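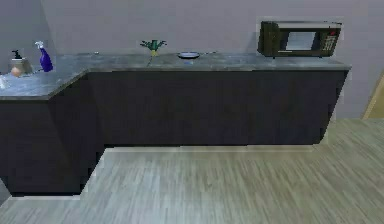

Siwan Powell wrote under the last part of this tutorial that her two-finger gripper scored better than her three-finger one on every object, and that she only found out a week later she had given them different starting positions. Could the next part deal with setting up a fair comparison before any scores are taken? It could, and this is it.

What follows assumes you have the simulator running, a house loaded and a mobile base you can drive from the keyboard. If you don't, go back to part two. The grippers compared are the Pleltard two-finger and the Kedham three-finger, both mounted on the same arm. The controller is Foulkes in both cases.

Step 1. Save the room states

Load the house and leave the arm out of it. Let the physics settle for 20 seconds of simulated time, then save the state of each room to its own file. Objects often drop a millimetre or two when a house is first loaded, and a spray bottle that is still rocking will spoil the first few grasps.

Use names you will understand later. I use kitchen_start, hall_start and bedroom_start. Every trial, with either gripper, begins by loading one of these files. Don't reset by hand.

Step 2. Pick the objects

You want shapes that ask different things of the fingers. From the kitchen worktop I took the soap dispenser, the purple spray bottle and the plate. The two bottles stand close together, so the gripper has to come in without knocking the neighbour. The plate lies flat and is awkward for both grippers, for different reasons.

Leave the microwave off the list. It is wider than either gripper opens, but keep it in the scene as something for the planner to avoid.

From the bedroom I took the toaster and the pillow. If your simulator treats soft things as rigid boxes, as mine does, write that in your notes next to the pillow results.

Step 3. Fix the base positions

This is where Siwan's numbers went wrong. For each object, drive the base to a place where the arm can reach, then write down x, y and heading. Use those same three values for both grippers. The Kedham is 65 mm longer than the Pleltard from flange to fingertip, so choose a position that works for the longer one first and check the shorter one from there.

Change the tool offset in the Foulkes settings each time you swap. If you forget, the shorter gripper will close in the air in front of the object and you will record a string of failures that mean nothing.

Step 4. Check the route between rooms

If you are only testing grasps you can skip this. If you also want to know whether the gripper holds on while the base moves, plan one route and keep to it. Mine leaves the kitchen, passes the pillar and ends up by the sofa.

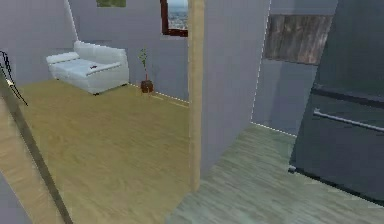

Set the base speed low to begin with and raise it only when both grippers complete the route with the soap dispenser. Watch the point where one floor meets the other. In my house file the two floors were separate meshes, and a small difference in height gave the base a jolt. Nia Humphreys suggested merging the collision meshes, and that cured it. Save the state files again if you do the same.

Step 5. Place the cameras

Put one fixed camera in each room, high enough to look over the furniture. Turn off automatic exposure if your renderer has it. A lit lamp or a shiny floor can shift the brightness between runs, and that matters if any part of your grasp detection works from the image.

Render one still from each camera with no arm loaded and keep it. When a result looks odd, load the start file, render again and compare the two. 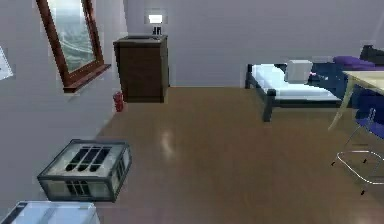

Bedroom camera, arm not loaded. Toaster at lower left.

Step 6. Run the trials

Set the random seed to 218, or to anything you like so long as it is the same for both grippers. Run all the objects with one gripper, swap, correct the tool offset, and run them all again. Log the following for each trial:

object name
gripper
start file
base position
result (held, dropped, missed, collided)
closing force at contact

Keep "dropped" and "missed" apart. A missed grasp usually points to the offset or the detection. A dropped one is more often about finger shape or friction.

Set friction to the same value on both sets of finger pads. The Kedham model came with a higher default than the Pleltard, and I didn't spot it until trial 51. Everything before that had to be done again.

The Skurgate log viewer will read the file as it is, provided the column names have no spaces in them.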